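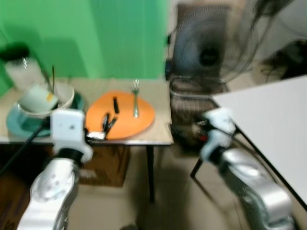

Two-arm station at the dish table, orange plate in reach.

About Rerkarura

Rerkarura helps people decide whether to buy a robot, and a fair share of our clients end up deciding to wait. We started in a rented workshop with two folding desks and a pile of brochures we didn't believe. The pile has grown. So has our list of questions.

Most of our work is for cafés, care homes and community kitchens that have been told a pair of arms will clear their tables by May. Maybe it will. We'd like to see it handle a bowl with a cup tipped inside it first, and a fork, and whatever else gets left on the plate. Demonstrations with one clean dish in the middle of a bare bench tell you very little about a dinner rush.

What we charge for is the budget. A quote normally covers the arms and the grippers - and then goes quiet. We add the spare parts, the training hours, the floor space, the electrician and the labour of whoever resets the thing when it stops. Our usual advice is to hold back 30 per cent of the purchase price for the first year. Vendors don't love that number.

Vaughn Mercado runs the planning side and signs every report. Our Bech worksheet, free to any organization that asks, has 40 lines, and if a seller can't fill in at least the first page we suggest you keep your chequebook closed. The longer review, Nostarness, takes 4 weeks and includes bench trials with your own dishes.

We take no commission from manufacturers. We did look at a referral arrangement with Zestitz and turned it down, as we couldn't see how a client would trust the advice afterwards.

Enquiries go to the front office. Please send your floor plan and any quotes you already have, including the ones you're embarrassed about.

Page last updated October 14, 2025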